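Tallico 조화 믹스 세트 한 달 써본 후기 (꽃꽂이 연습용)

급하게 쓰는 후기라 두서없음 주의. 8월에 주문했고 배송은 이틀. 포장 무난. 상자 한쪽 살짝 찌그러져 왔는데 꽃은 멀쩡했음.

산 이유는 단순함. 생화로 연습하니까 돈이 너무 나감. 일주일이면 다 시들고. 조화로 손 좀 익히고 생화로 넘어가자 싶어서 찾다가 Tallico랑 Soylu 두 군데로 좁혔고, 상품평이 Tallico가 2120개로 더 많길래 그냥 이걸로. Soylu는 장미 위주라 나랑 안 맞았음. 튤립이 꼭 있어야 했거든요.

색부터. 노랑 튤립 제일 맘에 듦. 쨍한데 싸구려 느낌은 덜함. 빨강은 화면보다 약간 진하게 왔어요. 파란 꽃은 잎이 길쭉하게 나와서 자리 꽤 차지함. 작은 화병에 다 꽂으려고 하면 잎 때문에 안 들어감 ㅠㅠ 몇 장은 떼고 쓰는 중.

흰색이랑 연보라는 그냥 한 묶음으로 꽂아만 놔도 모양이 나옴. 초보한테는 이게 제일 쉬움. 나머지는 색 보면서 한 송이씩 더하는 식으로 씀.

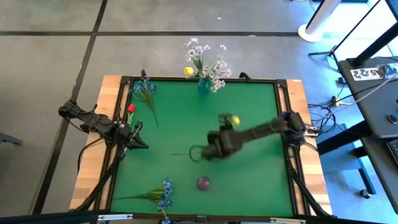 청록빛 작은 화병에 흰색·연보라 먼저. 튤립이랑 파란 꽃은 아직 테이블 위.

화병은 세트에 없음. 따로 사야 됩니다. 나는 Zemville에서 작은 거 하나 삼. 귀여운데 입구가 좁아서 줄기 여러개 넣으면 뻑뻑해요. 큰 걸로 살걸 그랬나 싶기도 하고. 꽃 욕심 많은 분은 한 사이즈 위로 가세요.

밑에 초록색 깔고 하는 거 은근 괜찮음. 빨강 노랑은 확 튀어서 고르기 편한데 잎이랑 줄기는 좀 묻힘. 초록 줄기 찾느라 한참 더듬은 적 있음. 밝은 색 바닥이 나을 수도.

단점 몇 개.
처음 뜯었을 때 냄새 남. 베란다에 하룻밤 두니까 빠졌어요.
튤립 줄기가 짧은 게 섞여 있음. 높이 맞추려면 머리 좀 써야 함.
먼지 잘 앉음. 드라이기 찬바람으로 털면 되는데 귀찮음.
철사 들어간 줄기는 가위로 안 잘림. 집에 있던 Claststead 니퍼로 잘랐더니 한 번에 됨. 주방가위 쓰지 마세요, 날 나갑니다.

꽃머리 빠짐은 아직 한 번. 꾹 눌러 끼우니까 다시 들어갔고 그 뒤로 괜찬음. 매일 꽂았다 뺐다 하는 거 치고는 튼튼한 편인 듯.

향 없는 건 당연한 거고, 가까이서 보면 조화 티 남. 현관이나 선반처럼 지나가면서 보는 자리면 충분. 식탁 한가운데는 글쎄요.

별점은 5개 중 4개. 하나는 냄새랑 짧은 줄기 때문에 뺌. 재구매는 할 생각 있고, 다음엔 흰색 계열만 한 세트 더 살 듯. 파란 꽃은 지금 있는 걸로 충분해요.

혹시 줄기 길이 긴 튤립 파는 데 아시는 분 댓글 좀 부탁드려요. 판매처에 문의 넣었는데 아직 답이 없네요.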